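Three shelves and too many snacks

Posted by Karim Hamdy on Mar 31, 2020

For many years I believed that arranging a shelf is a job for people who have too much time. Then I started to help in the small shop downstairs from my language school, the Clurkar, and now I have opinions. My sister says I have too many of them.

The shop sells drinks, chips in tall cans, some cookies and small things for the students who forgot their lunch. The shelving is dark gray with three levels. When I came on my first day in August, everything was mixed, and the rule was only "put it where there is space." I did this for a week and I was unhappy every morning.

So I made a small plan. Bottles go on the top, because people look for a drink first. The tall cans go in the middle, at the height of the hand. The lowest shelf I keep for heavy things and for whatever arrives in a box from Wasik, our supplier, who never sends the same box two times.

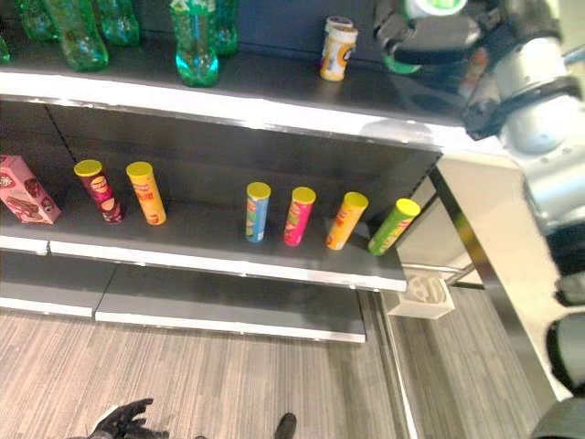
The middle level gives me the most work. Tall cans look very good in a row, but they are round and people take one from the back to check the flavor, then put it back in front of another one. I used to fill the whole shelf from end to end. Now I start from the two sides and leave the center for last – this way I can see what is missing before I open a new carton. Also my hand has a place to go in without pushing three other cans to the floor.

About color I changed my mind two times. First I put all the same colors together, and it was pretty but a little boring. Then I mixed them, and the customers asked me every five minutes where is the red one. My present system is somewhere in between, and I don't have a good name for it.

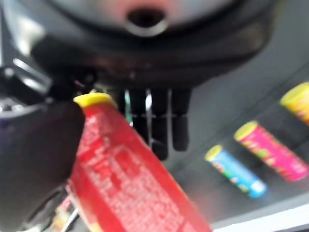

One more thing I learned is to hold a can near the lid and put it down slowly, with the bottom first. It sounds like nothing. But chips break very easily, and a customer who opens a can of crumbs will come back to tell you. I know this from a man who returned on three different days.

The labels should look to the front. I turn each can a little after it stands, never before, or I need to do it again. For the bottles I am less strict, they turn by themselves when somebody takes the neighbor.

Next week I want to move the cookies closer to the door. I will write if it was a mistake.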